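1/
Long thread on our semester project in the robotics course, for the students who will choose a topic in March. I wanted to read something like this before we started, and I could not find it. The project is named Skando and it is a robot arm that pushes blocks on a board when you type it a sentence.

2/
We are two people, me and Lautaro Ojeda. He did most of the control code and I did the language side and the data. We worked in the Ngubane lab, usually from 4 p.m. until the building closed.

3/
The task sounds like a game for small children. You write "move the red star next to the green cylinder" and the arm must do it. It has no fingers. It has only a rod pointing down, so it can not pick up anything. It can only push.

4/
I asked in the first week if we can please have a gripper. The instructor said no, and told us that pushing is more interesting. I was annoyed for some days. Now I agree with her, but I would still like the gripper for one afternoon.

5/
Why is pushing difficult: when you push a cube exactly in the middle of its side, it goes straight. A little to the left of the middle, and it turns. Then you must go around it and correct from the other side, and then it turns the other way. A person does this without thinking.

6/
The star is the worst. The rod can go in between two points of the star and stay there quite well, so it is a good place to push. But when it touches the end of one point, the star spins and almost does not move forward. We lost many hours to stars.

7/
The cylinder standing up is friendly in one way (it has no wrong side) and terrible in another way: it slides off the rod to the left or to the right and you can not predict which.

8/
About the data. We collected demonstrations by moving the arm ourselves with a controller while the program was recording. The plan said 500 demonstrations. We finished with 507, because Lautaro wanted to redo seven of his and then we kept the old ones too.

9/
For every demonstration we wrote one sentence. I thought this will be the easy part! But I am writing English as my second language and so is Lautaro, and after the first 200 sentences we saw that we both always use the same three verbs. Push, move, put.

10/
So the model learned our English. When a classmate came and typed "nudge the heart a bit toward the hexagon", the arm went to the heart and stopped there. It did not know what to do with "nudge". She was very polite about it.

11/
We asked people from the Brorel club to write sentences for us. They watched the recordings and wrote what they would say. We got 117 new sentences this way and they are much better than ours: "slide", "bring", "shove", "tuck it behind". One person wrote everything as a question.

12/
If you do a similar project, please ask other people for the sentences in the first week. We asked in the ninth. I can not repeat this enough.

13/
Another problem was "left". My left or the left of the robot? I stood at the front of the table and Lautaro sometimes sat at the side, so we had recordings where "left" was two different directions. We had to read all of it again and fix it. It took one whole evening and a lot of crackers.

14/
Our rule after that: every direction is said from the front edge of the board, and "back" is the side closer to the arm. We wrote it on paper and taped it to the wall. Boring, but from then on we did not argue.

15/
Colors were easier than shapes. When we said only "the blue one" and there was more than one blue block, the arm picked the nearest to the rod. Nobody taught it this. I think it comes from our own laziness in the demonstrations, because we also took the nearest.

16/
Between the runs we put the blocks in new places by hand. In the beginning we made it too tidy, with everything in the middle. Then the model was bad with anything close to the edge. Now we scatter them and we leave one far away on purpose — it must learn to travel.

17/
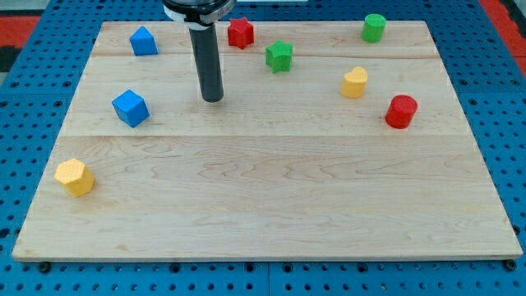 Stars in the back part, yellow hexagon far away in its corner.

18/
With a layout of this type we like to ask "push the blue cube to the yellow hexagon". The rod has to get to the other side of the cube first and only then push toward the front left. In the early versions it took the short way and pushed the cube in the wrong direction, very confident.

19/
The newer version goes around more often. Not always. The short sentences with one block and one direction are good now. The sentences with two blocks are so-so, and "make a line with all the green ones" is still a disaster.

20/
A small thing about the training: we used the Nikanness server of the department, and you must reserve your hours early. Before the deadline it is full also at 3 in the morning. I know because I checked at 3 in the morning.

21/
Several people asked if the code will be public. Yes, after the grade. The sentences too, with the old bad ones included in a separate file, so you can see how monotone we were.

22/
Next for us is correcting the arm while it moves. You type "no, more to the right" in the middle of the push and it should listen. Lautaro has a first version on his laptop and it listens, but with a delay, so the block has already passed the place.

23/
If you want to write some sentences for us, send me a message. Any kind of English is welcome, also strange English.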